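Learning > Robot Software > Textbook > Chapter 9

Chapter 9: When Does the Software Know It Has Hold of Something?

By Adelino Vilela, 2019-04-20

3 comments | 897 shares

I once spent the best part of a week trying to fix a planner that had nothing wrong with it. The arm would reach, close, lift, carry on with the rest of its job and put down thin air, very neatly, in exactly the right place. I read every line of the planner. I drew the paths out on paper. I even rewrote the bit that worked out elbow angles (which was a shame, as it had been a nice bit). The fault was in a short function called is_holding, which I had written myself in May, in a hurry, and which said yes to nearly everything.

So this chapter is about that function! It sounds like a small subject, and in most code I've read it gets two lines and no tests. By the time we're done you'll have written a decent one, and I hope you'll be a bit suspicious of everybody else's.

Let's begin with what we had at the end of Chapter 8. The perception code gives you a pose for each block on the table. The planner gives you a path to the one you want, and the controller follows it and shuts the fingers. Up to the moment of contact, all of that runs on a belief about where the block is, and the belief comes from a picture taken a little while ago. Once the fingers shut, that picture is out of date. The fingers have probably nudged the block a bit, perhaps turned it as well, and your world model still has it lying on the table as if nothing had happened.

The first thing most people reach for is finger width. You ask the gripper how far apart its fingers are, and if they stopped before closing all the way, you decide there must be something between them. I like this test. It's cheap, it's fast and you should always have it in. But it only tells you that something stopped the fingers. It can't tell you whether they've got the block you asked for or the one beside it, or whether they've pinched it by a corner.

The second thing is motor effort, which has its own troubles. A stiff joint looks a lot like a light squeeze. Pick your threshold on a quiet morning with one kind of block and you may well be picking it again after lunch with another.

The third is to look again, and for that a camera at the wrist is hard to beat. The fingers stay in more or less the same part of the view whatever the arm is doing, so a held object ought to stay put too, while the table slides about behind it. You don't need to recognise the whole world. You need to answer a much smaller question about one patch of pixels between two fingers you already know the place of.
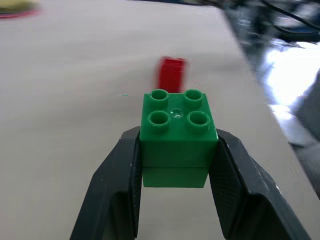 Hui-mei Pan read a draft of this chapter and wrote back that I was making the camera sound far too trustworthy. Her point was that a patch check will happily pass a block that is still resting on the table with the fingers merely touching it, and that she would never let a single view decide the matter. She wanted a small lift first, then a second look, and a comparison of the two.

She's right, and I've changed the exercises to suit. A green brick between the pads, with a bit of a gap under its lower edge, is much better news than a green brick between the pads and no gap at all. The red block standing behind it is useful too. Go up a little and the red block should shift in the view while the green one stays where it was. If they both shift together, you've left your brick behind – and you've found out before the carry, when it's still cheap to try again.

There is a catch with blur. Things further off tend to come out soft when the arm is moving, so if you lean on the background for your comparison, give the arm a moment to settle before the second look. We'll put that pause in the code as a setting with a proper name. Please don't bury it as a bare number in the middle of a loop, as I did in the Nulwood version of this code. Chih-ming Au had to dig it out and has mentioned it since.

What I'd like you to write, then, is a function that takes three bits of evidence and gives back one of three answers: held, not held, or can't tell. That last answer matters more than it looks. A plain true or false forces your code to guess, and the guess travels up into the planner dressed as a fact. With "can't tell" on offer, the planner can do something sensible, like lifting a touch more and asking again.

We'll start in section 9.1 with the finger width test on its own, and get it wrong on purpose with a thin block. Have your logger from Chapter 2 running before you begin, and check that it stamps the gripper readings and the camera frames with the same clock.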